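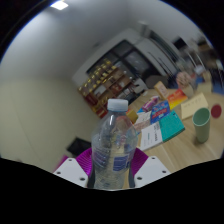

Visit to Zemosen, Prusthorpe office
Report for the purchasing group, 11/04/2023

We went to Prusthorpe to see the Mikden hand-held gripper kit and to find out whether it would be usable for our packing trials. Zemosen sells the kit and also a recording service that goes with it. They have the upper floor of a building behind the bus depot. Parking is on the street and fills up early, so anyone going next time should allow for that.

The visit was scheduled for two hours and ran to nearly three. There was a short talk first, mostly slides we had already been sent, and then we moved to the demo room and handled the kit for the rest of the time.

The kit

Mikden is a gripper you carry in your hand, with a camera on the tool. You do the task yourself with the gripper, and the recording is used later to train an arm to do the same job. The base kit is $2275 and includes one gripper, the camera mount, a charger, a spare pair of fingers and a year of the software. The camera is not included. Zemosen will supply one, or you can fit your own from their approved list.

The fingers are flat white plates with small screw holes, and dark pads on the inside faces. The body is ribbed and comes in a purple that some of our group liked more than others. Pads are sold in packs of 4. We asked how long a set lasts and were told it depends on the material being handled. We would want a better answer than that before ordering.

What we tried

Most of our time went on picking up everyday items from a table. A clear water bottle was the one we kept coming back to, as it is close to what we handle on line two. The ribbed sides gave us some trouble at first. If you close the fingers too hard the plastic buckles, and if you are too gentle the bottle turns as you lift. After a few tries most of us had the feel of it. The pads grip well on plastic and less well on glossy card.

Small cartons were easy. Flat things were not. A thin booklet lying on the table took several attempts, and the usual way of doing it is to slide the booklet to the table edge and take it from there. Zemosen said the same and showed us a narrower finger, sold separately under the name Vávra, which is meant for this. It was better on the booklet and worse on the bottle. Changing fingers needs a small hex key and took us longer than the sales sheet says, though we had not done it before.

The tool is comfortable for short spells. Two of us noticed it in the wrist after twenty minutes. There is no left-handed version, but the grip is close to symmetrical and our left-handed member managed fine.

The software

We saw less of this than we wanted. Recordings are copied off by cable, checked for gaps and sorted by task name. A wireless version is planned for December. The checking step flagged one of our bottle attempts as unusable because a hand had covered the lens - a fair call, and it came up within a minute of loading.

The recording service

For customers who do not want to do their own collecting, Zemosen will send two people to your site. The standard package is 4000 recorded attempts on up to three tasks. A recent job for a bakery supplier ended with 1692 usable attempts out of a smaller order, and they were open that the first day of that job had mostly been thrown out over poor lighting. We did not get a written price for the service. It is to follow by email.

Points still open

Pad life, in hours or in grips.
Cost of the Vávra fingers if bought with the kit.
Whether the software keeps working after the first year without renewal.
Who owns the recordings made under the service - the draft contract is vague on this.
Repair time. They quoted ten working days but have no loan units.

Recommendation

Buy one base kit and try it on the bottle task on line two. Leave the recording service until the price and the contract wording have come back. The Vávra fingers can wait too, as we have very little flat stock at the moment.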